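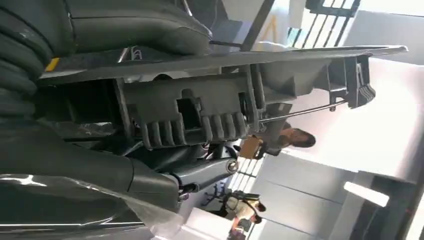 # Dosdale seating set – data card

Notes and records on padded seating during unpacking and first assembly. The set covers upholstery, the mechanism under the seat and the packing material still on the parts.

## Contents

- 1,428 still images, JPEG
- 2,565 part labels in `labels.csv`
- 77 assembly notes in `notes/`, plain text

Stills and notes share a session code. Not every session has a note.

## Part names

`seat_pad` – the padded surface, including quilted rolls and seams. Tags sewn or tucked into a crease take the label `tag`, whatever their colour.

`flat_panel` – any long, thin, rigid plate beside or below the pad. Label the full visible length, including the tapered end.

`housing` – the moulded plastic body under the seat. Ribbed fins and openings belong to it and are not labelled separately.

`rod`, `bracket` – two labels, even where one is fixed to the other. A lever-like end counts as bracket.

`linkage` – arms, pivots and bolts. Cables have their own label, `cable`.

`wrap` – clear plastic film over upholstery. Label the covered seat section as well if its outline can be followed.

## Known problems

- Grey on grey. The edge between housing and panel is often hard to place, and the two labellers differed most here.
- Creased film gives bright highlights, which version 1 sometimes marked as chrome. Corrected in version 2.
- Cables in shadow are labelled as one group – do not use them for counting.
- Cardboard is labelled only where it is clearly a box.

## Labelling

First pass by Riku Fukuda, checked by Algirdas Mets. Disputed labels are kept in `disputed.csv` with both readings.

Last updated: November

Contact: Algirdas Mets, Dosdale | © Dosdale | Back to top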